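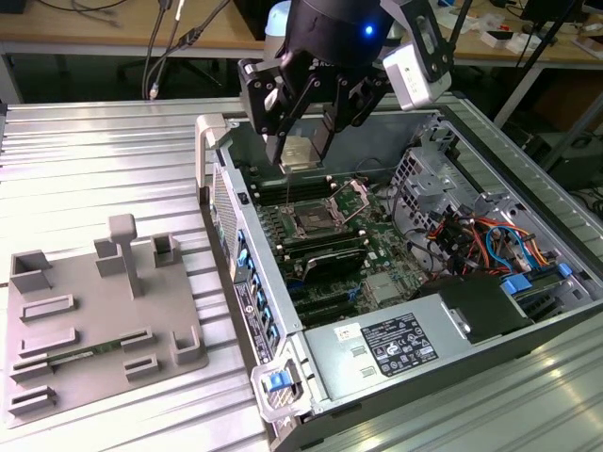

One member of the Grestby reading group found the first 56 pages hard going and very nearly gave up on them, but reported finishing the rest over two evenings and asking at the desk whether a sequel was on order. Several other readers have returned similar comments on Clekotano, and the library service considers them a fair account of the novel.

Clekotano: review for the Teenage and Young Adult list

The story is set in a walled port of that name, where every child is given a trade by ballot at the age of fourteen and may not leave it. Sembiring, the narrator, draws the salt works, the least wanted of the nine trades, and is sent to the flats outside the wall. There she learns that the ballot has been altered for years, and that her older brother, thought to have drowned, may have known of it.

The opening chapters are slow. The rules of the ballot are set out at length, then explained again when Sembiring arrives at the salt works, and less confident readers may need some encouragement at this stage. From chapter 9 the writing is much stronger. The night crossing of the flats is tense and clearly told, and the friendship between Sembiring and the foreman's daughter is handled with care. Their quarrel over the stolen ledger is the best scene in the book.

The ending leaves the brother's fate open. Some of our readers objected to this. It is consistent with what Sembiring could have known, although the final chapter is short and the harbour master's change of heart is given less than a page.

Suitability: recommended for readers aged twelve and over. There is one death, described briefly, and some mild bad language. The chapters are short and suit reading aloud in class. The map at the front is printed too small to be of much use.

Format: paperback, 249 pages. The Steldale edition has clear type and generous margins, but the spine of our first copy creased badly after a few loans.

Availability: copies are held at Grestby and at all branch libraries. Reading groups may borrow a set for up to 39 days. Sets for the autumn term should be requested by 19th September, using the form available at any branch.

Rating: four out of five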